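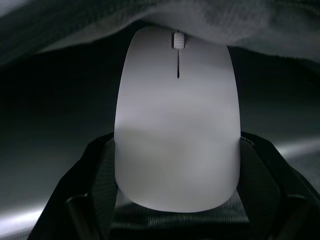 You're going to regret the overnight one, was what my sister said when I told her which ferry I'd picked, and she said it again while I was on the phone with the Drella office, loud enough that the booking lady laughed. She thinks any boat ride over two hours is a punishment. She gets queasy on a porch swing! But the day crossing to Tandow gets in after the last bus, and then you're paying for a hotel by the harbor that smells like fried onions, so overnight it is.

So the trip is happening. June, the whole back half of it, and I have 182 dollars left in the fun column after the tickets and the cabin. I moved the numbers around three times this morning and it keeps coming out 182. The cabin was 255 all by itself (inside, no window, two bunks, and I only need one of them). I could have slept in a chair up on deck for a lot less. I did that when I was twenty-three and bragged about it for years, and my neck has never been the same, so no.

Packing is where I've gotten stuck. I want to go with one bag I can carry up a hill without stopping, since the guesthouse is at the top of Tandow and the road up is all steps. Right now the bed is covered with piles: the "yes" pile, the "maybe" pile, and a third one that started out as laundry and I'm not sure anymore. I own eight scarves. Why do I own eight scarves? I put two in the yes pile, then took one out, then put a different one in, and then it was lunchtime.

Work is coming with me a little bit, and I go back and forth on how I feel about that. I told them I'd look at email in the mornings and that's all. Last time I said that I ended up redoing a whole spreadsheet at a picnic table with ants on it. 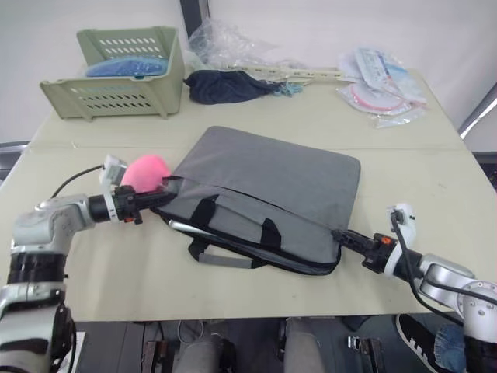 What I really want to do is walk the old salt road from Tandow out to Clirkent. It's a day if you're quick and two if you stop for everything, and I stop for everything. There's a chapel partway with a spring behind it, and a bakery in Clirkent that sells a flat bread with olives pushed into it. I read a whole long page by a woman who'd walked it in the rain and loved every step. She says to start before six so you're past the open part before the sun gets mean.

I've been training, sort of. I go up and down the hill behind the library after supper. My step thing said 2,743 tonight, which sounded like a lot until I looked up how many the salt road would be, and then I had some toast and stopped thinking about it. My new boots are a little stiff over the left little toe. If they aren't broken in by the end of the month I'm wearing the old ones with the ugly laces.

Oh, and the guesthouse wrote back! It's called Mahmoudi, and they say breakfast is at seven but they'll leave something out in a paper bag if I'm off walking early. They also asked if I mind cats. I wrote back so fast I spelled "mind" wrong.

Still to do: call the bank, get motion sickness pills (just in case, and I'm not telling my sister), find the good water bottle, ask next door about the tomatoes. It's almost eleven and the scarves are still on the bed, so I guess I'm sleeping on the other half of it.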